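Last updated: 28 February 2022
Print this page | E-mail this page

Notebook - table clearing, brush and pan

Picked up where Siham left the notes. The question is still the same one: how best to get mixed rubbish off a table and into a lined bin without chasing bits about. Everything is being done on the brown mat over the white table. Fadwa wanted to try the bare top, but crumbs slide on it and the brush pushes them further than you mean it to. The mat has a bit of drag. It stays for now.

Rubbish is the usual mix of sponges, bits of food and odds and ends. I asked Muthu to keep the Plaseo offcuts back for the next round because they cling to the bristles and I want the simple stuff sorted first.
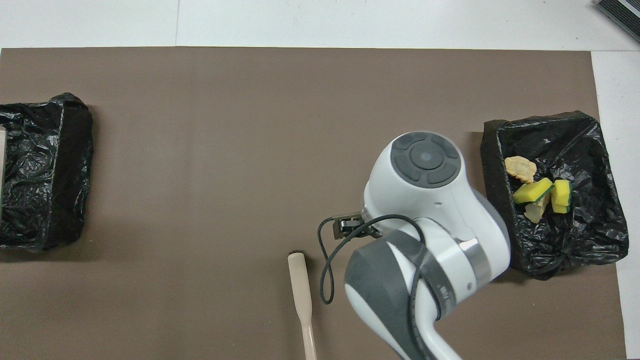

Bin liners. We are on the Luren ones, black, bought as a box of 1,000, so we will be living with them for a while. They are a size too big for the bins. Folding the extra over the rim works, but the fold wants to be deep and pulled down on all sides, otherwise the liner creeps inwards when something heavy lands on it. Benedicta tried a rubber band under the rim. It held, but changing the liner then took twice as long and one of them tore. Gone back to folding.

Light is a nuisance with these liners. They are shiny and the wrinkles catch it, so it is easy to miss a small pale crumb at the bottom. When emptying, run a hand round the inside before calling it clear. Yasmine asked whether Abou Zeid do a matt one. To be checked.

Things learned so far about the sweeping itself:

Put the pan down flat before the brush goes anywhere near it. If the front edge lifts even slightly, crumbs go underneath and you have to do the job twice.

Short strokes. Long ones roll the round pieces past the pan.

Large pieces first, crumbs after. Did it the other way in the first session and the sponges dragged the crumbs back out - waste of a morning.

Carry the pan level to the bin and tip it low. About 27 cm above the rim was too high, bits bounced off the fold and on to the mat. 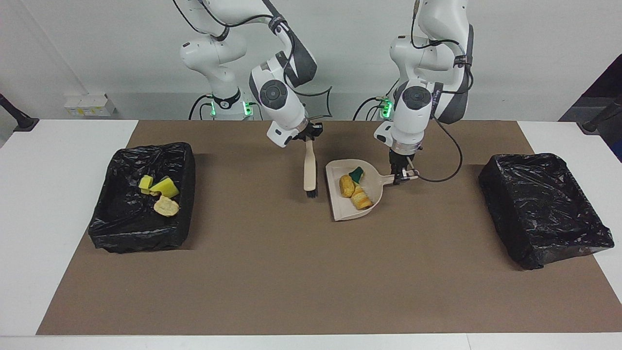

The pan needs a decision. We have the Flamodlow one on trial until July and I would like to settle it well before then. In favour of the light beige plastic type with a straight front edge: it sits square to the brush, and the raised rim gives the pieces something to stop against. With a sponge and two bits of corn in it there isn't a great deal of room to spare, and corn is the thing I worry about, being round. If it sits towards the front of the pan it will want to roll out as soon as the handle comes up. Tilt back first, then lift.

Brush is fine. Short black bristles, stiff enough for crumbs. Wooden handle wants wiping down and not soaking, please, whoever is washing up.

Still to do:
- ask Abou Zeid about matt liners (Yasmine)
- try a smaller liner size, 2 or 3 samples will be enough
- 40 tips into the bin with corn only, note any that miss (me and Muthu)
- shake the mat out at the end of each session, over the big bin and not the sink

Siham has the key to the cupboard where the spare sponges are.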